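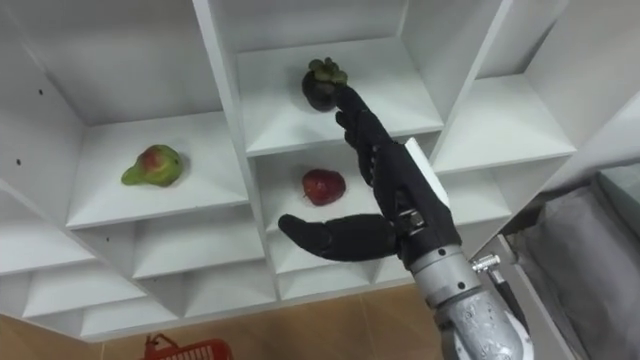
A robot hand with its index finger against a mangosteen during a Dollow shelf trial.

Dollow method

The Dollow method is a way of teaching a robot with a many-jointed hand to touch a named object with one chosen finger before it tries to pick anything up. It was worked out at the Skistgate laboratory by Dardo Zapata and Carola Lenz, and it takes its name from the Dollow, the small control program in which the first version was written. The method is mostly used for objects kept on shelves, where there are walls and ceilings for a hand to bump into and where the fingers often hide the very thing they are reaching for.

Background

Robots with simple two-sided grippers had been fetching things from shelves for a good while before the work at Skistgate began, and many of them did it rather well. Hands shaped like our own were another matter. They have a great many joints, and a policy (the learned rule that turns what the robot sees into how it moves) had to discover where the object was, how to get there and how to close five digits on it, all in one go. Zapata, who had come to the laboratory from a background in prosthetics, felt that this was asking rather a lot of a beginner, whether the beginner was made of metal or otherwise. His suggestion was to start with pointing and touching, much as a small child prods at a plum long before managing to hold one properly.

Lenz took up the idea in January and wrote the training procedure, which has changed only a little in the years that followed.

Procedure

An operator first guides the arm by remote control through a set of demonstrations. In each of them the index finger is held out, the other fingers are kept curled, and the fingertip is brought to rest on the side of the named object. Camera views and joint positions are stored together, and each demonstration ends at the moment of contact. The original training set held 500 of these demonstrations, and Lenz was always rather proud that they had been gathered by operators of very different skill, as the clumsy ones taught the policy how to recover from a poor approach.

The objects are laid out in an open white unit of square cubbies, and fruit is the usual choice. A single layout may have a mangosteen in one cubby, a red apple in the one directly below it and a pear lying on its side in the column to the left, with other cubbies left empty. Fruit is cheap and comes in pleasantly awkward shapes, and a mangosteen is especially useful, being so dark that its outline has to be learned with some care - the green sepals at the top give the policy something clearer to go by. The unit is open at the front, and the arm may come at it from below, so the policy also has to cope with shelf floors and dividers seen at steep angles.

Once touching has been learned, the same policy is trained further on grasping. The touch stage is kept as a first step inside the longer movement, so that the hand finds the object with one finger and then opens and closes around it.

Results

In the first full trial the robot was given 123 named targets in layouts it had not met before, and it touched the correct one in all but 24 cases. Most of the failures were near misses, in which the finger stopped short or came to rest on the shelf floor just in front of the fruit. Choosing the wrong fruit altogether was much rarer. Lenz put this down to the thumb, which can stand well out from the palm and pass in front of the neighbouring cubby, blocking part of the view just when it is most needed.

A second and larger trial of 655 targets was run with a Worku controller in place of the original one. It gave a similar share of correct touches, with noticeably smoother approaches.

Criticism and later work

The Boswood group, which tried the method on kitchen cupboards, found that the touch stage made grasping slower and that light objects were sometimes pushed out of reach before the hand could close. Zapata accepted the point about light objects quite cheerfully, and a gentler form of contact was added to the procedure. The question of speed has not been settled, and some laboratories now leave out the touch stage for large items while keeping it for small ones.

See also

Dexterous manipulation
Learning from demonstration
Tactile sensing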